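Living Away from Home: Practical Skills
Handout 2 – Sockets, leads and the desk corner
Kai-wen Sin, Barnwood College

Morning, all. These are the notes from the session, tidied up a bit, with the things people asked me afterwards added in where they seemed to belong. If you were away, read the part on ratings twice and come and find me before the practical in June.

We started with your room plans. Nearly everyone had drawn the bed, the wardrobe and the desk, and hardly anyone had drawn the sockets! Please go back and put them in. In the older rooms at Morgan House there's one double socket, and it's behind the bed, so your desk lamp, laptop, phone and speaker are all going to be fighting over it. At Inelville Court you get a better deal, but the desk is still on the far wall.

So you'll want an extension of some kind. Measure first, along the skirting and round the corner, the way the lead will really run. I once bought one by guessing across the middle of the room and ended up with a cable at shin height for a whole term (my flatmate has never let me forget it).

Ratings

Look on the underside or near the plug for the maximum load, in watts or amps. Add up everything you mean to run at once and stay under it. Chargers and lamps use very little. Heaters, kettles, hairdryers and toasters use a great deal, and those go straight into the wall, every time. Never plug one extension into another – I'll be marking you down for this in the room plan, so check your drawings.

If the lead comes on a reel or a drum, unwind all of it before you switch on. A coiled lead under load gets hot in the middle where you can't feel it.

Where it goes

On the floor or desktop, out in the open, away from bedding and curtains, and nowhere near a drink. Keep the lead along the wall if you can. Please don't put a rug over it, as that hides damage and traps heat. Leave enough slack that the plug isn't being dragged sideways.

Shapes

The long bar is the one we all know, and it tucks nicely behind a desk. The trouble starts with bulky adapters, which sit across the next outlet and waste it. Round ones spread the outlets out, and I've come round to them for a small desk. Some have USB ports as well, so your phone doesn't use up a mains outlet.
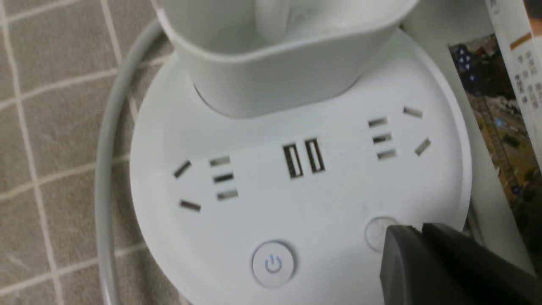
Can I leave the extension switched on when I go home for the weekend? Switch it off and take its plug out of the wall, leaving only the fridge running, and that should have a wall socket to itself.

Slot patterns came up too, mostly from those of you bringing things from abroad. Outlets differ from country to country, so check the voltage as well as the shape before you pack anything.

For next time

Finish the room plan with sockets and leads drawn in. It's worth 30 marks, and 17 is a pass. Bring the Pivel worksheet as well, with the load table filled in for your own desk.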